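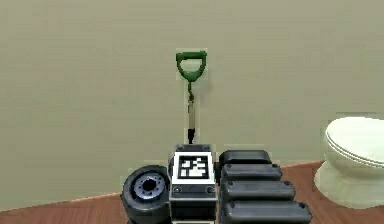 **Where do you keep a snow shovel in a small house with no garage?**

We moved to a rental in Castine in the fall and this will be our first winter with a driveway. The house has no garage, no shed and a front porch 2 feet deep. Right now I keep everything indoors. A long-handled shovel with a green D-shaped grip leaning on the bathroom wall works until you need the bathroom, and I would like the winter tools to live somewhere else before January. The landlord does not want holes in the siding. Is it OK to leave a shovel outside all winter, or will it get ruined? And if it has to stay in, how do you keep meltwater off a wood floor?

Posted 25/11/2021 by porchlight_me

---

**mudseason**

I have left mine outside for 11 winters. It depends on what it is made of.

- Plastic blade: fine outside, but it gets brittle in deep cold. Don't hit ice with it.
- Steel blade: will rust where the paint is scratched. Wipe it down and rub on a little oil or paste wax a few times a season.
- Wood handle: sand it and put on linseed oil in the fall. Lay the oily rags flat outdoors to dry, never in a pile, they can catch fire.

Stand it blade up so it doesn't freeze to the ground. I learned that one the morning of a big storm. Also put it on the side of the door that opens. If the storm door swings out and there is a drift against it, you want to be able to reach the handle through a 10 inch gap.

For the siding problem, look at the porch posts. A strap with a hook goes around a post with no screws. Ask first anyway, some landlords count the posts too.

---

**gravel_and_salt**

just leave it in the car. you need one in there anyway

---

**hallcloset22**

If it stays inside, use a boot tray. Get one with a raised edge, the flat rubber ones let water run off the side and under the baseboard. Knock the snow off outside first, then set the blade in the tray. I put an old towel under the blade and change it when it's soaked.

Road salt is worse for a wood floor than the water — it leaves a white haze and it's gritty, so it scratches when you walk on it. Wipe it up with a damp cloth the same day.

Our tray is inside the back door next to the cat food. Not pretty, but the floor has held up so far.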